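Simulation notebook – gripper comparison, crank task
Friday, April 2025

Back on the crank task after the February break. The question is still which wrist view and which finger set we should use for the Stistcombe policy, and whether the two-arm layout is worth the extra set-up. Everything today was in simulation. The real cell is booked for the Prekberg people until the end of the month.

Carried over from last time: the Morais fingers were closing unevenly in the sim. I had put it down to friction on the pads, but it was the joint limits. The left one had been copied from an older file and stopped short of the right. Fixed, and both now close to the same point when I command them with nothing in between. The old file is still in the shared folder and should be deleted once Jivamwood have confirmed they don't load it.

Controller settings for the morning: position control on the arm, force limit on the gripper, seed 1011 for everything so the start poses match. Ran 100 attempts per finger set, then went through the wrist views by hand. I did not touch the lighting until after lunch, which I regret a bit, as the shadows turned out to be the main trouble.
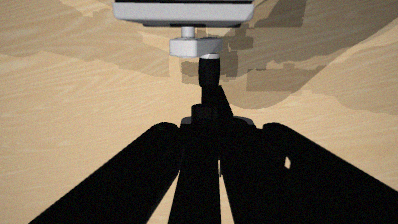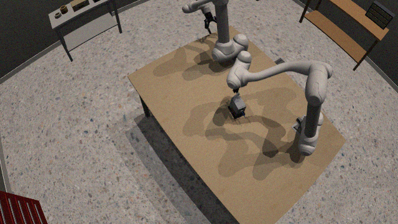
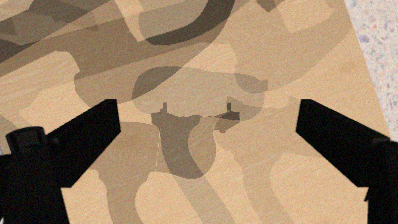
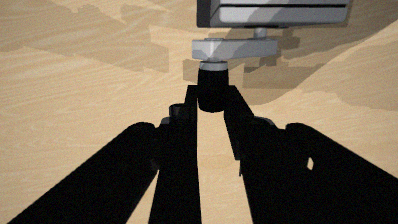

Last one: black fingers either side of the crank knob, tan wood behind.

The knob is the hard part for the detector. Black knob, black fingers, and once the tips are in place the outlines run together. I can pick it out by eye because I know where it ought to be. The detector loses it late in the approach and then goes on the last good estimate. That is fine if the arm is already lined up and bad if it isn't.

Third view is the one to look at for shadows. Nothing between the fingers, yet plenty of dark shapes on the table for a detector to get interested in. I got false hits on shadow edges in that sort of pose with both finger sets, so I don't think the fingers are to blame. Softer light helped when I tried it in the afternoon, though I only did a short run and would not quote it.

The two-arm layout loads without complaint now. In the overview, the nearer arm has the small dark grey box up off the table and the far one is open and idle. Shadows from the arms cover a good part of the tabletop there too. For the crank task the second arm mostly adds shadow, so I would leave it out of the comparison and bring it back for the handover work.

Finger sets: the long tips are easier to place on the knob but tend to ride down it when the crank starts to turn. The short ones hold better and need a straighter approach. On balance I prefer the short ones. The linkages take up a lot of the wrist view whichever set is fitted, and moving the camera mount further out would be my first try at that. Arm clearance near the device needs checking before anyone commits to it.

One more oddity. The gripper reports closed slightly before the contact sensor fires – 3 control steps early, every time I looked. Probably the order in which the two are read. I've left it alone so that today's logs stay comparable with the earlier ones.

To do:
Rerun both finger sets with the softer light, same seed.
Try a lighter colour on the knob, only to see how much of the late loss is contrast.
Move the wrist camera mount out and check clearance.
Ask Jivamwood about the old joint file.
Logs are in the usual place under the Stistcombe folder. The first batch is mislabelled as long tips and should be short.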